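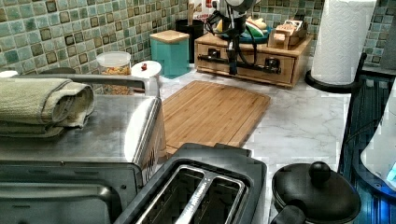

Gyms Should Publish Their Maintenance Logs

Akua Odoi
November 8, 2025

A cable machine is a simple load path: stack, pin, cable, pulley, handle. Each part wears at its own rate, and the cable wears fastest near the end fittings, where the sleeve hides the damage. Members cannot inspect that. They see a clean seat and a working handle and assume the rest.

I have belonged to Juvusora for six years. The floor has 16 cable stations. Two were out of service for most of last winter, each with a paper sign and no date on it. When I asked the manager, Kofi Dankwa, for the inspection record, he was polite and showed me a binder. The entries were in order. It had simply never been offered to anyone.

My proposal is modest. Post a sheet by each machine with the date of the last inspection, the initials of the person who did it, and the date the cable was last replaced. Treadmills should also show belt hours. A belt past 2000 hours may be fine, but the person running on it should be able to read the number.

Selorm Quaye, who manages the Witura club across town, objects that members will misread the sheets and complain. Some will. A complaint about an old cable costs a few minutes at the desk, and an occasional one will be correct.

The stronger objection is staff time. Filling in a second sheet takes a minute per machine. Clubs already spend more than that wiping down the mirrors.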